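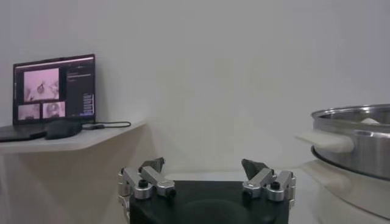
Who gets to stand next to the robot?

Search this site Search Go

Opinion. By Myrto Tsolakis, October 2019

214 shares. 4 comments

I've worked at the Stefanou kitchens in Gitovville for nine years, mostly on steam. Buns, dumplings, fish on bad days. So when Planton said they were putting a robot in to learn the steamer, people asked me what I thought before I'd had time to think anything. Writing this fast on a break and again on the bus, so sorry for the state of it.

Short version. I don't mind the robot. I mind how we were told, and I mind what's happening to the job around it.

First the work itself, for those who've only seen it from the eating end. Steaming looks like nothing. Lid off, buns in, lid on, wait, lid off, buns out. A child could say it. But the lid is the whole job. Lift it flat and the water runs down on to the dough and you get a wet patch like a bruise. Lift it towards you and you get the steam in your face, which you do once. Then the bun, which has a skin on it, and the skin goes if you pinch. We use the side of the finger. I couldn't have told you that before this year, I had to watch my own hands to find it out.

And that's my first point really. The Drinside people (Drinside make the software, Planton bought it in, don't ask me who pays who) needed somebody to show the thing how. They couldn't write it down and neither could we. So one of us drives the arms, with the steamer set out and a few buns on a plate, and does the same move again and again, and it all gets recorded. Lid. Bun. Plate. Reset. A small electric steamer on a table, nothing like the size of ours, and if you pinch wrong with a gripper you go again.

Grigoris Bakalis has done most of the driving. He's been on steam longer than me and he's better, I'll say it in print. On one shift he did 108 runs. He came out with his shoulders up round his ears and said it was the hardest he'd ever worked to move so little bread. What's that work worth? Nobody had a line for it on the pay sheet. It went down as "kitchen duties, other". Other! A man puts the best part of his working life's know-how into a machine and he's on the same rate as when he's wiping down the racks.

I raised it. I was told it's a trial and rates get looked at after the trial. Maybe. But the recordings don't get given back after the trial do they.

Second point, the screens. We never had screens on steam. We had a clock and a bell. Now there's laptops, and you learn to look at a bun through a camera instead of over your glasses, and the colours are odd and you have to trust it. Some of the younger ones took to it in a morning. I took longer. I'm not against it. I was even a bit pleased with myself by the end of the week. But there's a sort of quiet that comes with it that I don't love. On the line you talk, you shout, you're moving, someone's always telling you about their boiler. At the robot you stand still and watch, and if you chat you miss the moment the fingers close.
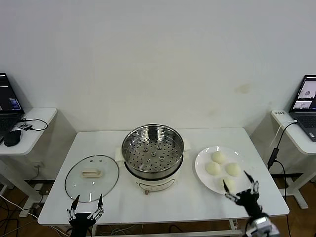

And you do end up fond of the hands, which I didn't expect. Thin little things next to Grigoris's. You catch yourself leaning when they reach, like you do when someone else is parking.

Third point and it's the one I'll get told off for. We send out some 800 buns on a full day. Planton keep saying the robot isn't there to replace anybody, it's there to "take the strain". Fine. I've got a burn scar up one wrist and a thumb that clicks, take all the strain you like. But which strain? Nobody asked us. If they'd asked, I'd have said the racks. Lifting full racks above shoulder height is what finishes people in this trade, it's what finished my mother in it. Steam is the good station. It's the one you get to after years of the bad ones. It's where they put you when your back has gone but your eye hasn't. Automate the good station and where do the older hands go? Back to the racks, or home.

I put this to one of the Planton managers and to be fair to her she hadn't thought of it and said so. She said a single bun on a plate is an easy thing to measure so it's an easy thing to start with. Which makes sense from where she stands. It also means the choice of what gets automated was made by what's tidy to test, and the people who know where the work hurts weren't in the room.

I don't want to be the woman who's against things. My aunt wouldn't have a dishwasher in the house until she was seventy and then wouldn't hear a word against it. I can see a version where I like this. A robot that does the early start, so no one has to be in at that hour in winter. A robot that opens the lids, and a person who decides if the batch is right, because the gripper doesn't smell anything and I do. I'd do that job. I'd train someone else up for it and gladly.

But I'd want some things in writing. Teaching the machine is skilled work and should be paid like it, from the first hour and not once it's proved useful. The people who teach it get first go at whatever job is left standing beside it. And before the next station is picked, come and ask us which one. Ask Grigoris. Ask the lads on racks, they'll give you a list as long as the corridoor.

There's a meeting in November. We've been told it's to "share learnings". I'll be going, and I'll be bringing my thumb.

Bus is here.

Share this 214

Comments (4)

rackmonkey
Am one of the lads on racks. Can confirm. Nobody has ever come to me with a robot.

Dina P
My husband did the same sort of thing at a parcels depot, taught the sorter for months on his normal wage. He says get it in writing before the meeting, not at it.

oldspoon
Bit unfair on Planton. They could have brought in outside people to do the driving and you'd be complaining about that instead. At least they came to the ones who know how to steam a bun.

Myrto T
@oldspoon I would be complaining, yes. And they did come to us, and I said so to the manager. Still want it on the pay sheet. Also its tilt AWAY from you with the lid, someone's emailed to ask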